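Can a residents' association charge members for use of the shared hobby room table? 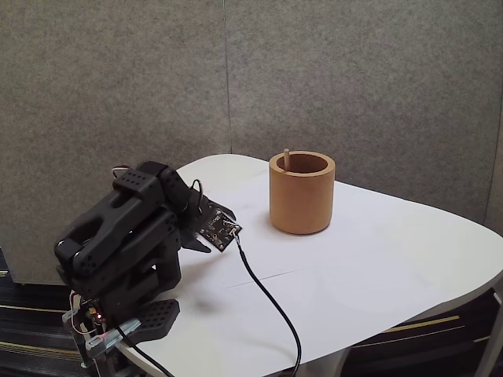
The white table in the hobby room, near left corner.

Posted by Farah Harahap, June 16, 2023

I am secretary to the residents' association at Flillholm, a development of flats with a shared hobby room on the ground floor. The room is paid for out of the annual service charge and has always been open to any resident who signs the book. At our last general meeting a motion was passed, by a narrow majority, to introduce a booking fee for the large table, with the income to be set aside for repairs to the room.

Several residents have since written to object. Their position is that the table was bought from service charge funds and that they are being asked to pay twice. One household has stated that it will withhold part of its next payment if the fee is brought in. The managing agent, Mimar, has so far declined to give a view and has referred us to our own rules.

Our rules state that the association "may make reasonable arrangements for the use of common facilities". They are silent on fees. The leases refer to the hobby room only as one of the "amenity areas" and grant a right to use those areas "in common with others, subject to such regulations as may be made from time to time".

I should be grateful for guidance on whether the motion can stand, and on how the association ought to respond to the household concerned.

Kwok-wai Cheng

The first point to establish is who has the power to make regulations. The wording you quote from the lease does not say that the association may make them. In many leases that power belongs to the landlord or to a management company, and a residents' association has no more than a right to be consulted. If that is the case at Flillholm, the motion is a recommendation and binds no one until the proper body adopts it.

The second point is whether a power to make regulations includes a power to charge. As a general rule it does not, unless the lease says so. A regulation may fix opening hours, limit the length of a booking or require that the room be left tidy. A fee for something the leaseholder already has a right to use is a different matter, and a tribunal would expect to see clear words permitting it.

I would add a note on the income. Money collected for repairs should be held apart from the association's ordinary funds and shown separately in the accounts. If the service charge already provides for repairs to the amenity areas, leaseholders may fairly ask why a second fund is needed.

As to the household which intends to withhold payment, I would advise you to write promptly and in neutral terms. The service charge and the booking fee are separate matters. A leaseholder who withholds the former in protest at the latter may be in breach of the lease, even where the complaint about the fee is well founded. It would be sensible to suspend the fee while advice is taken and to inform all residents in the same letter.

Posted by Ngau

We had the same thing in our block. The fee was £5.00 to begin with and hardly anyone paid it, then it was dropped. A deposit worked better, refunded when the key came back. I do not know whether that was strictly permitted under the lease but no objection was received.

Posted by Jaltar

Please consult a solicitor. Rules differ from place to place and the answer will depend upon the full lease, including any schedules and deeds of variation.

Comments

Farah Harahap: I am obliged to Kwok-wai Cheng for a full reply. I have now read the third schedule, and the power to make regulations is given to the landlord. The fee has been suspended and a notice placed in the entrance hall.

Ngau: Does the deposit count as a charge, if it is returned?

Kwok-wai Cheng: It may do. The condition of use is still a payment, and the landlord's agreement should be obtained in writing beforehand.

lease_reader: Our lease has the same "in common with others" wording. Could the secretary confirm whether the landlord replied?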